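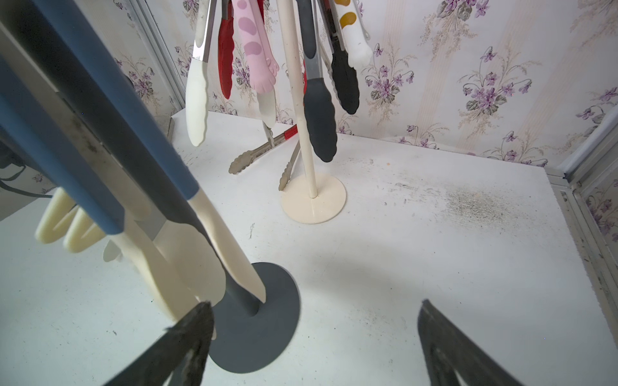 What makes a spoof news story different from a plain made-up story?

A spoof borrows the shape of a real news report, with its headline, its first line, its quotes and its flat tone, and puts something silly inside that shape.

OK, these are my notes from session four, typed up for those of you who missed it (and for those who were there and wrote down only the jokes!). We were on musician spoofs, meaning the fake showbiz story about a singer or a band. I've kept it in the order I talked, side trips included.

We started with the first sentence. In a real wire story it carries who, where and what, and it's usually a bit overloaded. In a spoof you want it overloaded too, maybe a touch more. I put this one on the board:

"Speaking from the back seat of a parked van, folk singer Solveig Lie confirmed that her new album is a formal complaint to the town of Dullton about its parking meters."

Look at where the silly part lands. It's at the end, after a perfectly boring run-up. Lovisa tried turning it around so that the parking meters came first, and we read both versions out loud. The second got a smile from the front row and then had nowhere to go. Put the strange thing last and let the reader walk into it.

Then tone. I'm going to keep nagging about this all term. The narrator of a spoof doesn't know it's a spoof! No winking, no exclamation marks, no "hilariously." If your reporter thinks the singer is ridiculous, you've written a column, and that's fine, but it's week nine. Your reporter thinks this is a normal assignment and would like to go home on time.

Quotes came next and took up most of the hour. Bad spoof quotes sound like jokes. Good ones sound like a publicist had a look at them. Compare these two, both from the Holtness exercise (that's the band we made up, four people and a tuba, in case you weren't there in October):

"We hate guitars and we hope they all fall in a lake!"

"The band has nothing against guitars and wishes them well in the lake."

I'd take the second any day. Katsuhiko liked the first one and argued for it pretty well, saying a punk band really would talk that way. Fair point. If your musician is loud by nature, let them be loud, but then keep everybody else in the story very, very quiet.

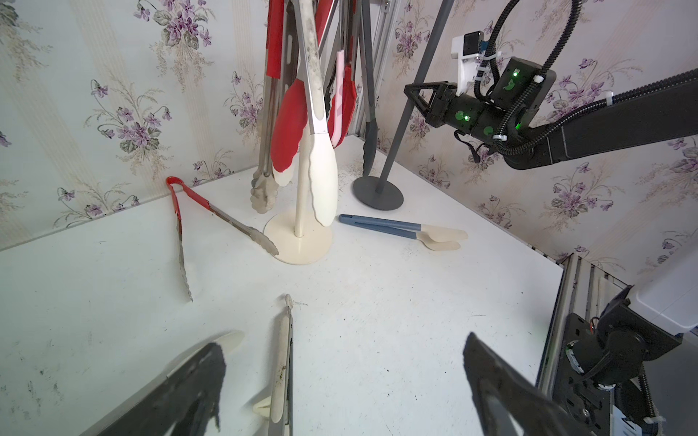

Back to quotes for a second, because there's a length problem too. I went through the drafts you handed in and the longest quote was nearly 100 words, and by the end of it I'd forgotten who was talking. Two short quotes from two different people will do more for you. A manager who hasn't been told anything is a lovely second voice. So is a fan who has misunderstood the whole thing and is delighted.

Numbers. A dull, exact number is your friend. "The tour will visit 19 ferry terminals" works better than "a million ferry terminals," which is just the writer waving at us. Pick the sort of number a real press release would have and then attach it to something that shouldn't have one.

Now the less fun bit, which somebody always asks about by email so I'm putting it here. For this course you invent your musicians. Spoofs about famous people get published all the time, and we'll read a few in December, but inventing the person teaches you more. You can't lean on a famous haircut. You have to build a whole career in one clause, like "Wumunel, best known for the only waltz ever banned from an elevator." Also, a spoof that travels without its label can get passed along as real news, and then a real person spends the afternoon denying it. Label your work as satire at the top. Every time, please, including drafts.

For next time:

Write one musician spoof of 200 words, headline included. Your lead goes over no more than one sentence. Two quotes, two speakers.

Cut the same piece to 60 words and bring both. The short one will hurt. Keep the lead and see what else survives.

Read the Jayawardena chapter on headlines, only the first half. I find the second half a slog and I don't agree with what it says about puns, so we'll fight about that together once you've done the exercise.

Torunn has asked to swap reading slots with Valentin, so Valentin is up first and should bring copies. If anyone else wants to trade, sort it out between you and drop me a line before noon.

14 shares
3 comments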